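The letter said the well at Dukorness had been blessed, tested and proven, in that order, and that a single cup of it would take the ache out of any joint by morning. My aunt had underlined "any joint" twice. She was eighty-four and owned most of the kinds.

"It's four hours on the bus," I said.

"Then we'll leave early."

So we left early. I had read the leaflet from Stusar, the company that had put a fence round the well and a turnstile in the fence, and I didn't care for it. It said the spring had been known for 2000 years. It also said it had been found by a shepherd in the time of his grandfather, and didn't say whose.

There was a queue. A man in front told us he'd come from Gultau and that this was his third visit. I asked him what the first two had been for.

"Knees," he said.

"And this one?"

"Knees."

My aunt trod on my foot. She can still do that perfectly well.

At the hut they wanted to sell us a bottle. We had brought our own, the old one that had been to every beach and funeral since I was at school. The woman looked at it as though it had fleas. Only their own glass kept the strength in, she said, and it was 385 for the large. 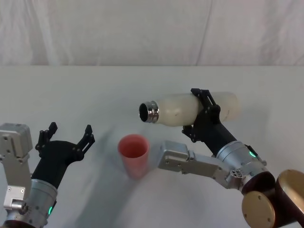
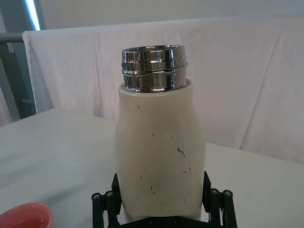
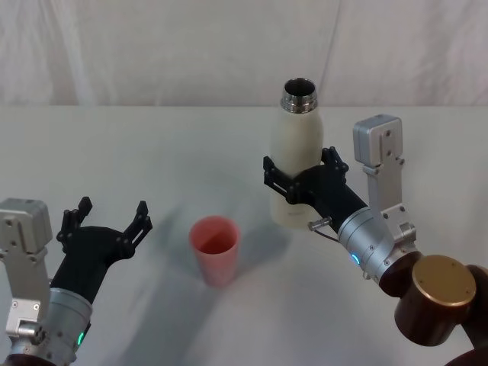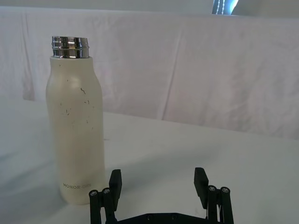 "What happens to the strength in ours?" I asked.

"It goes off."

"Where to?"

She gave me a ticket, number 2161, and called the next person.

We filled up at a brass tap. I noticed a blue pipe coming over the hill from the Hollis side, where the waterworks is, and I followed it with my eyes until it went behind the hut. It didn't come out again. I decided to keep that for the journey home, when I might need it.

My aunt drank hers on the bench with her eyes shut. I had a mouthful. It tasted like the water in her kitchen.

"Well?" I said.

"Give it a chance. It said by morning."

She slept the whole way back with the bottle in her lap. I never did mention the pipe. At seven the next day I heard her on the stairs, coming down a good deal quicker than usual, and I lay there working out what else it could be. She'd had a long sleep. It was warm for February. She had left her heavy shoes by the door.

"Are you getting up?" she shouted. "There's a bus at eight."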